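Creases in cotton sheets after line drying
2 min read 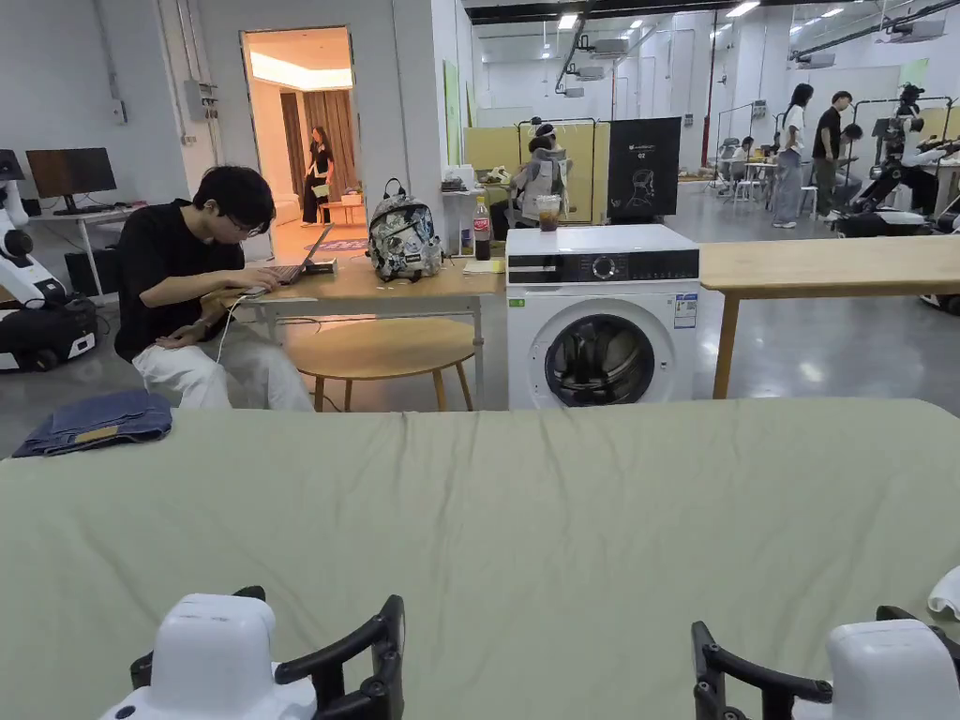

Green sheet, still wrinkled, with a pair of jeans on it.

tovby_flat: Cotton percale, washed at 40, spun at 800. Creases stay in after a day on the line. Is it the spin or the load?

Brindalness: Load. Two sheets per drum at most. Spin speed is secondary.

joo95: Disagree. I dropped to 400 spin, same load, and the creases halved. Takes roughly 20 minutes longer to dry in March.

Brindalness: Did you change the detergent as well?

joo95: Yes, on the same Thursday. Fair point.

tovby_flat: Machine is an Irent, lowest spin is 600. Will try that with one sheet first.

Brindalness: Take it out as soon as it stops, and peg by the hem.

Related threads
Limescale in the Irent drawer
Pegs that mark linen
Washing wool at 20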